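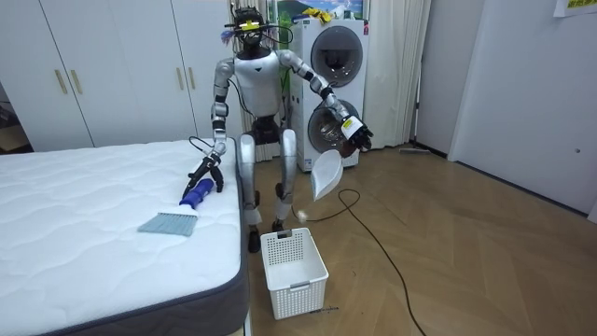 From: Trygve Öberg
To: Dullton Local History list
Date: 6/14/24
Subject: Re: Re: The Nseir mill and that date

Rima Hijazi wrote:

> I went back to the deed book and the Nseir mill sale is clearly 1868.
> It's on page 356, in a hand that looks like a hen's. So the plaque
> on Rammont Street is wrong, unless the mill was grinding flour
> before anybody owned it. Who do we write to?

Rima, you write to the town, and the town writes back in August to say your letter has been passed along. I did this over the Pliresar ferry sign, which still has the ferry crossing the wrong river.

I don't doubt page 356. I would only point out that the deed covers the land and "the works thereon," and my great-uncle always held that the works were a sawmill that burned down. He also held that he had once out-wrestled a bishop, so weigh that as you like.

What we need is the tax roll. The county wants 16 dollars a copy and will mail it folded in a way that makes it useless. I have paid for two already and would be glad if another member took a turn.

On the walking tour booklet – we have nearly 200 left from the last printing, all with the old date in them. I vote for a correction slip. Rima votes for a bonfire.
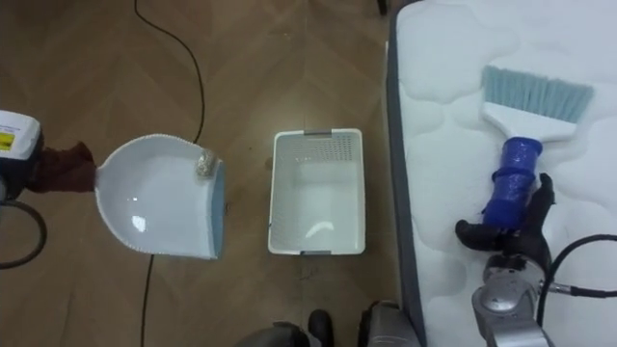 Dustpan, with foil.

If anyone has the Rammont Street photos that went around at the spring meeting, please send them back. The envelope has my name on it, in large letters.

Trygve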